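Home Projects Notes Archive Contact

Teleoperating the bottle task, part 2

The remaining problem in the bottle task is the thumb. I drive both arms from the headset and gloves, and the glove's thumb reading drifts during a session. By the end of a Tuesday evening block the offset was large enough that I was correcting for it without noticing, and the corrections went straight into the recordings.

Of 126 demonstrations logged in August, I kept 90. Most of the rejects were cases where I made contact, backed off and tried again. Tatsuya Iwasaki suggested keeping the retries as recovery data. I may, but in a separate set.

Two changes since part 1. The glove is now rezeroed after every six episodes, with the hand flat on the desk. Jutora, my logging script, also writes the commanded and measured joint angles side by side, so drift shows up as a growing gap at the thumb base.
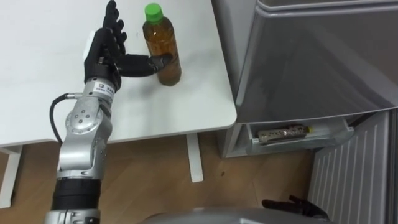 3 min read · 534 words in part 1

The approach I settled on brings the hand in upright, fingers extended, with the thumb touching the bottle a little below its midpoint. Contact higher up tips it. I hold that pose briefly before commanding the fingers to close, which gives the segmenter a clean boundary between reach and grasp.

Next is the same task with the right hand.

Share 6 Comments 2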